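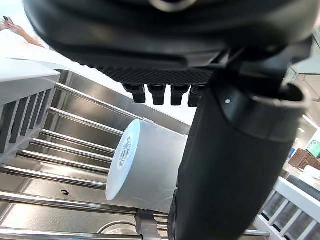
So the cup thing happened again, and this time I was the one with a hand on the stop button.

Quick catch-up if you missed my October post: I help out on the Midomano project, where we're teaching a robot to do kitchen cleanup. Mugs, plates, the odd bowl. It has 3,000 practice runs behind it and I'd gotten pretty smug about that number!

What went wrong is kind of embarrassing. It went for a paper cup lying on its side (light as anything, barely weighs more than the air in it), squeezed, lost it, and then carried on as if it still had it. Up went the arm, over it swung, and it very carefully put down a whole lot of nothing. Fine, funny. Except on the next try it pushed down to find the cup and kept pushing, and the force limit that should have kicked in didn't. I hit stop. Took me two seconds, which felt like plenty until Pauline Goodall asked me what if that had been somebody's fingers.
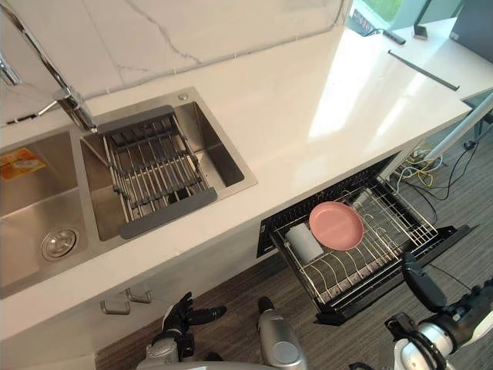 Pauline pulled the logs and found the limit had been raised for a job with heavy pans and never put back. Three of us had signed off on the setup that morning, me included. Ugh.

We now read the limits out loud before every session, and whoever's on the button stays on the button, no phone, no coffee. Dennis Ashworth also wants the arm to check that it's really holding something before it moves off, and I'm all for it. He's starting on that next week, and until then paper cups are off the list. Plates only for me tomorrow.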